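Deron lets visitors teach its robot to fold

November 18, 2020

I popped into the Deron workshop on my way home (meant to stay for ten minutes, stayed for two hours!) and had a go at teaching a robot to fold cloth. You hold a pair of handles, squeeze, and the gripper over on the bench squeezes too. Lovely feeling, though my first fold was a right mess. The team at Deron have saved 113 goes so far and want 363 before they let the robot try on its own, so they're after more hands. Sessions run until May, no experience needed, and the kettle's always on. 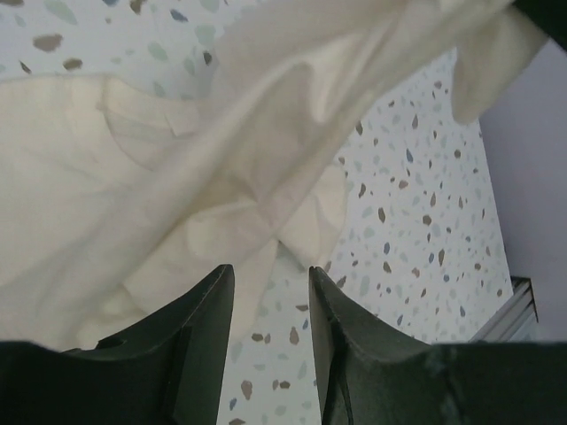
Cream cloth and the gripper's two dark fingers, seen from the wrist camera.

Bookings are at the Deron front desk.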